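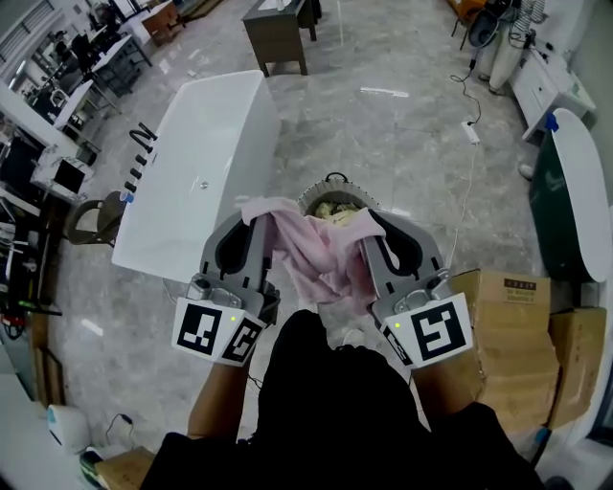

Tenlow Club Handbook - Issue 2 - Page 80

## Section 4: Recording the towel task

Read this section before your first session with the hand-held grippers. Team Wekach and Team Grenero use the same steps, so clips from both can go into one set. The club's goal for September is 2,000 accepted clips.

### Before you start

1. Put the laundry basket on the floor with clear space in front of it.
2. Drop the towel in so that it lands crumpled. Do not fold it.
3. Turn on both grippers and wait for the green lights.
4. Wipe the marker blocks with a dry cloth. Fingerprints cause tracking errors.

### Recording

5. Stand facing the basket, a gripper in each hand, and start the clip.
6. Hold still for 2 seconds with the fingers open.
7. Pinch the towel with both grippers and lift it straight up.
8. Clear the rim before you step back.
9. Stop the clip. If you dropped the towel, mark the clip "D" on the log sheet and keep it.

**Note:** Keep your sleeves off the markers. A covered marker is the most common reason a clip is rejected.

**Caution:** Power cords run across the floor. Look down before you move your feet.
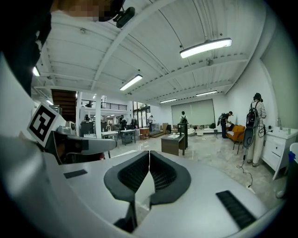

*Photo: Rengifo Robotics Club*

### Checking the fingers

10. Close the fingers slowly until the tips nearly meet. Both should move the same distance.
11. Look at the mesh on the inner surfaces. Pick off any lint.
12. If one finger lags, set the gripper aside and tag it. Do not force it.

**Note:** Other people will be working in the room. Let them pass before you start a clip - you don't need to ask them to leave.

### File names

Use your team name and the next number on the log sheet, for example Wekach-2311. Never reuse a number, even for a clip you deleted.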